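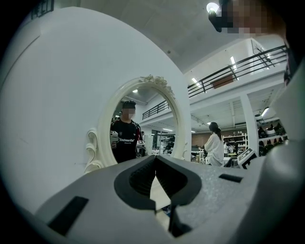

Hanging a heavy mirror on an old plaster wall

Posted by Gert Ndlovu in Walls and Ceilings, Friday, September 25, 2026

Hello all. I moved in July to an older flat in Leddale and I want to hang a mirror in the hallway. It is oval, with a thick carved frame, and it weighs 19 pounds on my bathroom scale. On the back there are two metal rings but no wire.

The wall is old plaster. When I knock on it, some places sound hollow and some sound full. I drilled one small hole to try, and first came gray dust, then the drill fell into an empty space. My stud finder beeps everywhere, so I do not trust it. I bought a pack of Cemton plastic plugs, but the package speaks only about brick and concrete. Can I use them here? And is it better to use the two rings or to put a wire? I rent the flat, so I would like to make as few holes as possible.

2 replies

Oltik

Do not use the plugs for brick. They need something solid around them, and behind your plaster there are probably thin wood strips with air between. The plug will turn round and round and the hole becomes bigger.

For your weight I would take two toggle bolts, one for each ring. Put masking tape on the wall before you drill, and drill slowly with no hammer function. Old plaster likes to break away in big pieces.

About the stud finder - on this kind of wall mine is also useless. I use a small strong magnet on a thread and move it slowly over the wall. It stops at the nails that hold the strips, and where you find several nails in a vertical line, there is a stud. If one ring can go on a stud, use a long wood screw there and a toggle bolt only for the other one.

I would keep the rings and forget the wire. With a wire the mirror leans forward at the top and moves each time somebody shuts the door. Measure between the rings with the mirror lying face down on a towel, and check your two marks with a level before drilling.

Hutapea

just lean it on a table against the wall, no holes. Or ask the landlord first, mine took 116 from my deposit for holes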